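6. Placing Fruit on a Covered Round Table

This section applies to the Grallness round table fitted with a Jenis cloth. For tables without a cloth, go to Section 7.

6.1 Fit the cloth

1. Clear the tabletop and wipe it with a dry towel.
2. Unfold the cloth with the printed side up. Place the center crease over the center of the table.
3. Pull the cloth outward at opposite points on the rim until the top surface lies flat. Do not pull from one side only.
4. Check that the overhang is even all the way around. Adjust if necessary.

Note: Printed cloths have no top or bottom. The pattern may face any direction.

CAUTION: Do not clip or pin the cloth over the rim. Clips leave permanent marks in the coated fabric.

6.2 Position the bowl

1. Place the Gemby oval bowl to the left of center, glazed interior facing up. Leave the middle of the table clear.
2. Load the larger fruit first, against the wall of the bowl.
3. Add the remaining fruit. Mixed contents are acceptable, provided that no piece rests on the rim alone.
4. Press down lightly on each piece. If it rolls, reseat it.

CAUTION: Lift the bowl to move it. Sliding a loaded bowl will drag the cloth and may pull it off the table.

6.3 Set out aged fruit

Fruit with wrinkled or cracked skin is kept out of the bowl and placed directly on the cloth, where it can be inspected from all sides. Set it down on its base with the stem cavity facing up.
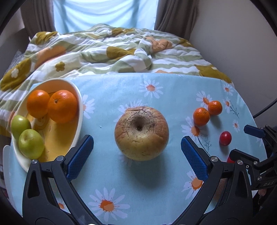 Aged apple at the center of the table, with oranges and green apples in the oval bowl at left.

Inspect the skin before handling. Fine brown cracks and a dull yellowish-tan color are normal in an apple that has dried out. Discard the fruit if any of the following are found:

- liquid on the cloth under the fruit
- mold in the stem cavity
- skin that breaks under light finger pressure

Note: Dried fruit may be lighter than its size suggests. Support it from both sides when lifting.

6.4 Clear the table

1. Remove the fruit from the cloth first, then the bowl.
2. Fold the cloth toward the center from 2 opposite sides so that crumbs and stem fragments stay inside.
3. Shake out the cloth outdoors or over a waste bin.
4. Spot clean with Bouazza fabric soap and cold water. Hang to dry.

Replacement cloths are listed under part number 123 in the parts table at the back of this manual.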